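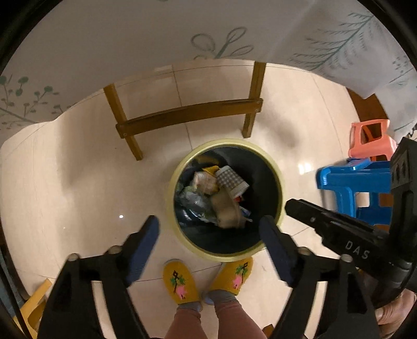 Wokolbridge Poetry Residency: second progress report

Prepared by Clémence Besson, residency coordinator, for the Mikura Fund
Period covered: May to September

1. Where the work stands

The residency is on schedule apart from the anthology, which has slipped by a month. Trương has been in post as resident poet since May and has now run 11 of the public workshops set out in the original application. The remaining sessions are booked and the rooms are paid for.

The manuscript the grant supports, a sequence of poems about the tidal road at Prurkport, is at full draft. Trương cut the long middle section in July and has since replaced it with shorter pieces, mostly in couplets. I have read the draft twice. The opening is strong and the last part still needs an order. Two of the poems have been taken by magazines and will carry the fund's acknowledgement line when they appear.

2. Workshops

Attendance was thin in May and picked up once we moved the start from 5 pm to 7 pm. People coming from work could not make the earlier time, and we should have asked before printing the leaflets. The evening group is now steady and several members have begun meeting on their own between sessions.

The June session on line breaks was the best received. The one on translation was less so. It relied on a handout that was too long, and the group spent most of the evening reading it and very little writing. Trương has rewritten the session and will offer it again in the autumn, using one short poem and three versions of it.

We had planned a separate group for under-18s. The school in Prurkport asked us to come to them instead, so those sessions now take place in the library at lunchtime. This has saved on room hire but means they last 40 minutes where we had hoped for 90.
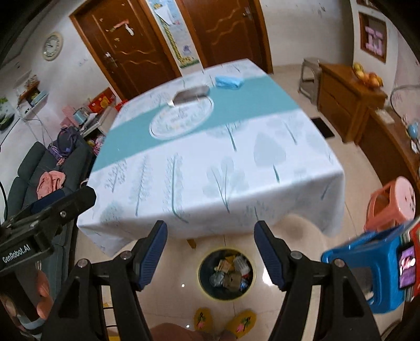
3. The anthology

The call for work closed in August. We asked for poems of no more than 40 lines from anyone who had attended a workshop or an open reading, and we received 200 submissions, far more than we had allowed for. Reading them has taken longer than planned and is the reason for the delay.

Each poem is read without the writer's name by two people. Where they disagree, Trương reads it as well. We expect to write to everyone in October, including those we are turning down — the first batch of letters is drafted. Contributors will each receive two copies.

The print run stays at 1000. The printer has held the quoted price until November, so the delay does not add to the cost so long as files are sent by then. The cover is not settled.

4. Money

Spending is within budget. Room hire is under, for the reason given above. Travel is over, as the bus to Prurkport stopped running in the evenings from June and we have had to pay for taxis back. I would like to move £200 from room hire to travel and ask for the fund's agreement to this. Reading fees for the anthology have been met from the line set aside for them, but there is nothing left in it.

5. Before the next report

Letters to anthology contributors sent, and proofs corrected.
Final order of the manuscript agreed with Trương.
Revised translation workshop held.
Closing reading in Wokolbridge booked. We have asked for the upstairs room at the library and are waiting to hear. Fund staff are welcome to attend and I will send the time once it is confirmed.

A full list of payments and the workshop registers are attached separately.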